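The robotics club at Jammont school meets after lessons in what used to be the cookery store. It has 33 members this year, and at any one time most of them seem to be talking. The project taking up their time is called Wirar, a pair of arms on a stand that is meant to pick up a cloth, open it out and fold it in half. I spoke to the pupil who leads the data side, a sixth former in her second year with the club, and to the teacher who runs it.

"We did line followers last year," she said. "Everyone has done line followers. Somebody's mum works in a hotel laundry and she said the machines there still need a person to feed every towel in. So we thought we'd have a go at towels, and then we found out towels are heavy, so we went down to cleaning cloths."

The arms came as a kit from Imik and took most of the autumn term to put together. Two of the motors were faulty and had to go back. The stand was made in the school workshop, and it has been rebuilt once after the first one wobbled.

Cloth is harder than it sounds, she told me. A box has the same shape wherever you put it. A cloth dropped on a table can land in any number of ways, and the corner you want is often underneath. The club tried writing rules for finding a corner and got it right once in every 6 goes.

"So we stopped writing rules," she said. "You do the job yourself, lots of times, and record it from where the robot's eyes would be. Pick a cloth off the pile, find two corners, hold it up, put it down flat, fold it. Then the next one. You get quicker, but you mustn't get too quick or the recordings are no use."

The club now has over 2,000 of these recordings. Members work in pairs, one handling the cloths and the other keeping the log, and they swap when their arms get tired.

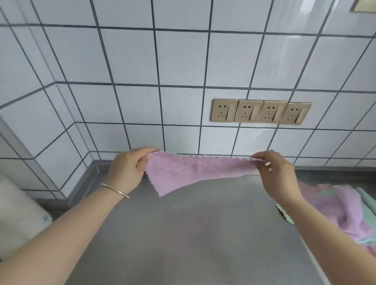 One parent, Yatsenko, wrote to the club page to ask whether the pupils were learning any engineering or just folding things for a computer, and said the hours might be better spent on soldering. The teacher did not seem put out by this when I raised it.

"It's a fair question," he said. "Some of the work is boring. I tell them that in the first week. But they choose what goes into the set, they go through the bad recordings and they have to say what was wrong with each one. When the arms do something daft they go back and look for the cause. I'd call that engineering. We do soldering as well, in the spring."

He gave me a case from last term. The arms kept closing on the middle of the cloth and missing the corner. After a week of changing settings, a Year 9 pupil went back through the log and noticed that nearly all the early recordings used the same cloth laid out the same way. They threw those out and made new ones with the pile left messy.

How well does it work now? "It can lift a cloth by two corners if the first corner is showing," the pupil said. "If it isn't showing it sort of pats the table. Folding is not good yet. It does the first half of the fold and lets go."

The regional competition is in April. Each team gets 7 minutes, and the judges bring their own cloths, which the club has not been allowed to see. She would like a bigger size ruled out but doubts it will be.

I asked what she would do differently if she started again.

"Label the recordings properly from the first day," she said. "We had a whole folder just called 'new'. And I'd buy better grips for the fingers. The ones in the kit are smooth and thin cloth slides straight out."

The club has ordered rubber ones, and they are due after half-term.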